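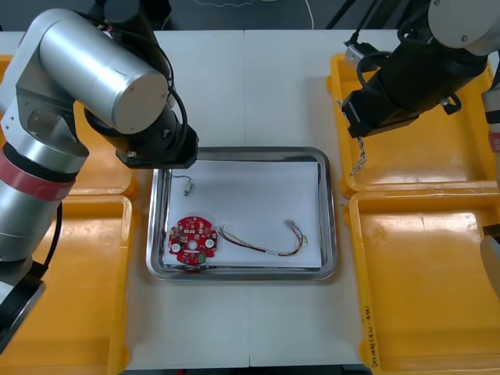
By the time the kettle had boiled for the second time, Sandamali Liyanage had stopped pretending she was going home for her tea. The Jultberg fingers were on one arm and the Rekus fingers were on the other, and she had promised a verdict by morning, and she was a woman who kept her promises even when they were silly ones made in a corridor.

"Which do you like?" said Arlindo Meireles, who had pulled up the good stool and was eating an orange over his own lap.

"I don't like either of them yet. You can't like a gripper after one afternoon. It's like liking a lodger."

He laughed at that, bless him, and passed her a piece of orange, and they started the sort again from the top.

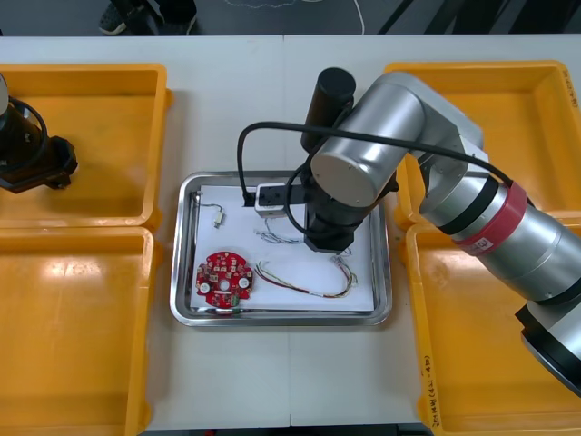 The connector's turn, over the paper.

It was a plain enough job to explain to your mother. Bits of old electrical goods went in the tray, and the arms put them in the yellow bins, each where it belonged. Old Munasinghe had done it by hand for 12 years at the Sadix works, with the wireless on, and he used to say that boards were easy and wires were wicked. Sandamali had written that on the cover of her notebook in November, when the money came through, and she thought of it now every time a finger closed on something thin. 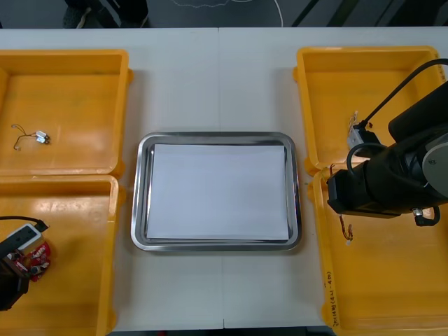 Her notebook had two columns, and she was stricter about them than she was about most things in her life. A clean pick got a tick, a fumble got a cross, and anything she wanted to argue about got a small circle and a biscuit. It pleased her more than she would have admitted to see the steel tray with only its white paper left in it, and the red board down at the left with the black fingers, and she gave herself a moment to enjoy it before she picked up the pencil. Arlindo, who had been told not to read over her shoulder, read over her shoulder.

"That's a lot of circles," he said.

"They're wires. Wires are wicked."

"You could just choose the cheaper pair, you know. They'd thank you for it upstairs."

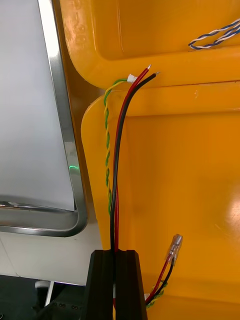

She did know. She had the two quotes folded in her cardigan pocket, and there was 762 pounds between them, and that was nearly a new window for the back room, where the draught came in on everybody's ankles. But she kept thinking of Munasinghe's hands, how he would let a wire lie across his fingers a second before he took hold of it, as though he were asking it something.

"We'll run it 3 more times," she said, "and then you can drive me home."

Arlindo wiped his hands, folded the peel into his handkerchief and went to fill the kettle again.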